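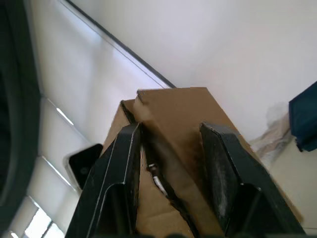

Flatetti: two-arm carton handling, Kaden controller comparison

Jul 3, 2018
By Monique Pons

README and data card, release 5

Summary

Flatetti is a set of teleoperated recordings of two arms handling small cardboard boxes on a table: picking up, passing from one gripper to the other, opening flaps, setting down. We recorded it to find out if the Kaden controller does what its brochure says for thin, springy material. My short answer is that I don't know yet, and I'd be suspicious of anyone who reads these numbers and says they do.

We recorded 2,697 episodes and kept 2,481. The rest are listed in dropped.csv with a reason for each. Please read that file before you quote a success rate from this set, since some of the reasons are better than others.

What was compared

Controller A is the position controller the arms came with. Controller B is Kaden, which adds a force limit at the fingers and is supposed to ease off before the board creases. Both ran on the same pair of arms with the same Ralton parallel fingers. We didn't swap fingers partway through, although Annick Picard asked for it twice and she was probably right.

Operators knew which controller was running. We tried to hide it and gave up, because the two feel different in the hands within a few seconds. So every label that depends on a person's judgment (clean grasp, rough grasp, retry) may lean toward whatever that person already believed. I believed Kaden was oversold. Annick didn't. We labeled half each and then swapped a small share to check, and the places where we disagreed are marked in the label file with both answers left in.

Files

episodes/ has one folder per episode, with joint positions, gripper opening, and video from the head and wrist cameras
labels.csv is one row per episode, controller in column two
dropped.csv is what we threw out and why
calib/ is camera and arm calibration, redone after each finger change
notes.txt is my bench log, unedited, including the complaining

Episodes are capped at 60 seconds. Anything longer was stopped by the recorder and counted as a failure, even if the operator had the box in hand and was about to put it down. That rule is harder on Kaden, which closes more slowly. You can undo it with the timeout flag in labels.csv if you think it's unfair.

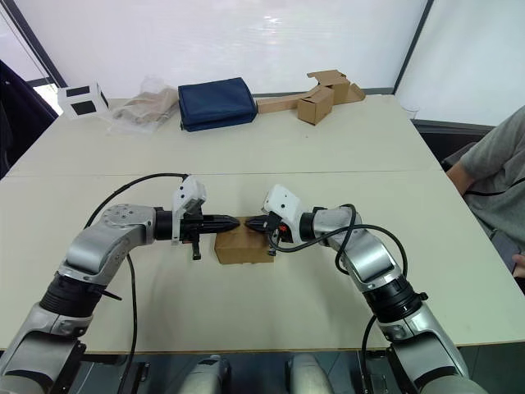 Small boxes were the hardest. With both grippers working over the same box there is very little room, and a lot of what gets logged as a failed grasp is really the operator backing out so the fingertips don't hit each other. We have no separate label for that. I wanted one, and by the time I'd asked for it most of the recording was over. A model trained on this set may well learn to hesitate for no reason it can see.

Things I don't trust

Gripper force. Kaden reports an estimated force from motor current. We had no load cell in the fingers to compare it with. The column is called force_est and you should keep the "est" in any plot you make from it.

Wrist video when the gripper is closed. The fingers take up a lot of the view, and once they're on the cardboard you're looking mostly at fingers and one face of the box. People keep telling me the wrist view is the useful one. For the approach, maybe. After contact I found myself going back to the head camera nearly every time.

Finger wear. The Ralton fingers pick up scuffs and dust from the board, and grip changes with it. We wiped them when we remembered. The wipes aren't logged before release 3, and I'm sorry about that.

The boxes. We reused them. A box that has been squeezed all morning is softer than a fresh one, and we didn't number them. If controller B happened to get the softer ones, it would look gentler than it is.
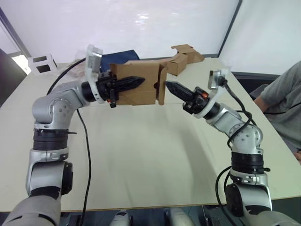

Photo: Thepsuriya / Flatetti bench recordings

Handing over an open box is the one task where I'd say Kaden earned something. With controller A the holding gripper tended to stay where it was while the second one pushed on the flap, and the whole box twisted. With Kaden the holding side gave a little. I watched a lot of these looking for another explanation (operator practice, softer board, slower speed) and slower speed is still in the running. Nobody should buy a controller on the strength of it.

What this set is good for

Checking a flap or edge detector against messy views. Practicing on two-arm timing data. Arguing with a vendor.

What it isn't good for

Claims about other grippers. Claims about plastic, cloth or anything heavy. Ranking operators, which one group has already asked to do and which I refused.

Changes in this release

Timeout flag added. Wrist calibration fixed for the right arm. Duplicate rows removed from labels.csv. The fresh-box test planned for September is not in here and I won't promise that it will be on time.

If you find a mistake, send the episode folder name and what you think is wrong. "The data looks off" is not a bug report.

Related

Ralton finger wear log
Kaden setup notes, with the steps the manual skips
Annick Picard: Why I labeled it clean
Flatetti release 4 README

Contact: Monique Pons, Flatetti bench notes | © 2018 Flatetti | Back to top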